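Black or clear thread for practice suturing?
Forum: Student and Hobby Skills

erewi_n
Starting suture practice in March and I need to order thread. The black costs more where I am. Does color matter?

Declan Baxter
Buy black. You can see your knot and you can see when a tail is too long. I went through 50 packs of it.

preteck30
Disagree. Clear makes you feel for the tension. With black you end up staring at the thread and forget the wound edges.

Ieuan Vaughan
You can't feel much of anything in week one, preteck. Start with black and switch later if you want to.

preteck30
I started with clear and did fine.

wihongi_k
Black for me too. It shows up well against red and orange.

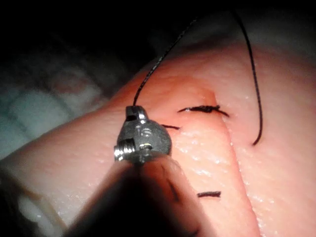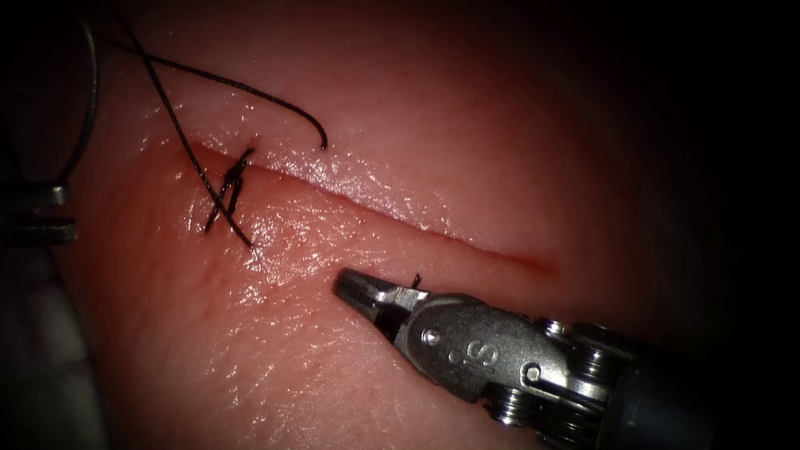

Black suture both times. Second one has the knot tied near the left end of the cut.

erewi_n
OK, ordering black. What size?

Declan Baxter
4-0 is fine to learn on.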